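Physical tin vs. a tin fund for a small holder
Metals & Commodities > Tin, zinc, lead

tinlizzie_9
Joined July

I've been reading up on tin for months and I love this market! It's tiny, it's weird, and half the people who trade copper never look at it. I want a small position and I'm stuck between buying actual ingots from Dasden and going into the Avau base metals fund. Dasden wants a premium of 16 percent over spot on small bars. Anybody done either one?

--

saxena_p

Hi, Pankaj Saxena here, I post a lot in the zinc section. Great to see another tin fan! I'd go with the fund. A 16 percent premium means the price has to run a long way before you're even, and then you still have to find somebody to buy your bars.

--

oldsmelter

Disagree with Pankaj. The Avau fund is only 12 percent tin last time I read the fact sheet. The rest is mostly copper and aluminum. If you want tin, buy tin.

I have 813 pounds of it in the garage — all Nautiyal bars, picked up over nine years — and I enjoy owning it more than any stock I've had.

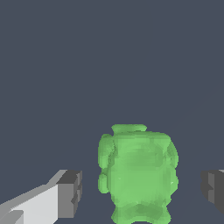
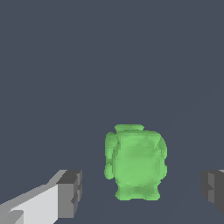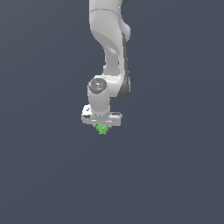

Selling it is slower, I'll give him that. My last lot went to a pewter shop two towns over and they paid a fair price, a little under spot. I had the original weigh slips for every bar and that helped a lot. Keep yours!

--

saxena_p

OK, 12 percent is lower than I remembered. But a pewter shop isn't a market. What happens if you need the cash the same week?

--

oldsmelter

Then I sell something else. Tin is the part I don't touch.

--

bramblefoot

Has anyone looked at Jancombe? They store the bars for you and will buy back at a posted price. Storage is billed every July. I've only used them for zinc, but the buyback was quick and the people on the phone really know their stuff.

--

tinlizzie_9

Ooh, no, I hadn't heard of them. Do they take small accounts?

--

bramblefoot

Mine's small! Ask for the fee sheet first, the one on the site was out of date when I signed up.

--

tinlizzie_9

Calling them tomorrow. I'm still tempted by one Dasden bar for the desk, though — premium and all.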